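Grumeck Releases Results on Two-View Training for Plate Handling

JULY – Grumeck, a developer of control software for robot arms, today released the results of a study on how much a wrist camera adds to a policy that learns from human demonstrations. The work was carried out with the automation group at Zapata and uses the Tetley benchmark, a set of tabletop dish-handling tasks.

The policy was trained on 800 demonstrations. Each was recorded from 2 views: a fixed camera facing the table and a small camera mounted at the gripper. The wrist view changes with every motion of the arm. When the gripper is raised or tilted, it may hold little more than a finger and a blank surface.

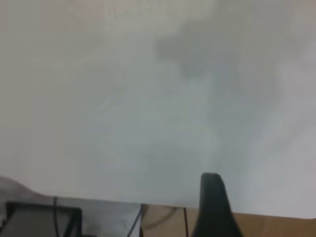
Earlier methods often drop such images before training. The Grumeck method keeps them and learns a weight for each view at each time step. When the wrist view carries little information, the policy relies on the fixed camera. The weight moves back toward the wrist view as a finger nears the rim of a plate.

Flat plates are a hard case for a two-finger grasp. The rim sits close to the table, and a small height error either misses the plate or pushes it away. Placing a plate upright in a wire rack adds a second alignment step, in which the wrist must rotate the plate before lowering it.

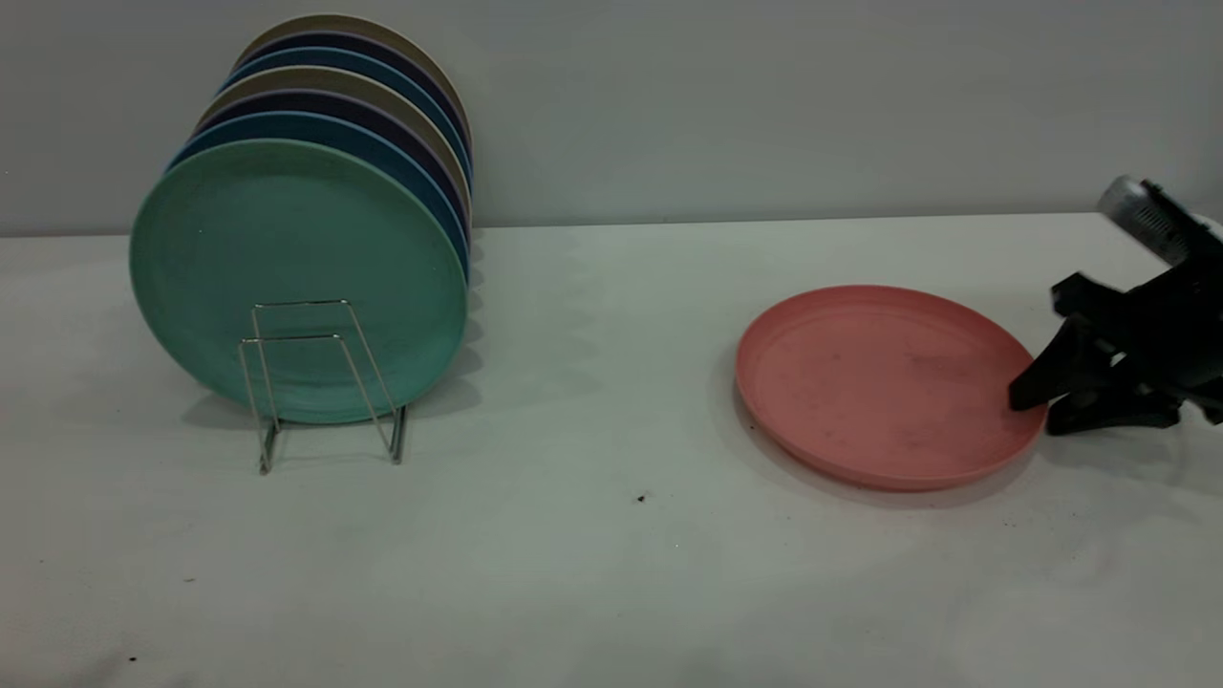

Zapata said in a written comment that the learned weighting was easier to add to its existing setup than a depth sensor, but that grasp failures at the rim still need separate study.

With a fixed camera only, the policy completed 70 percent of the trials. Adding the wrist view without weighting gave no clear gain. The weighted version did better under all 4 lighting settings – the margin was smallest under the dimmest one.

The method has not been tested on glass or on stacked plates. Training code and the trial logs will be available through Vivano, which hosts the Tetley benchmark.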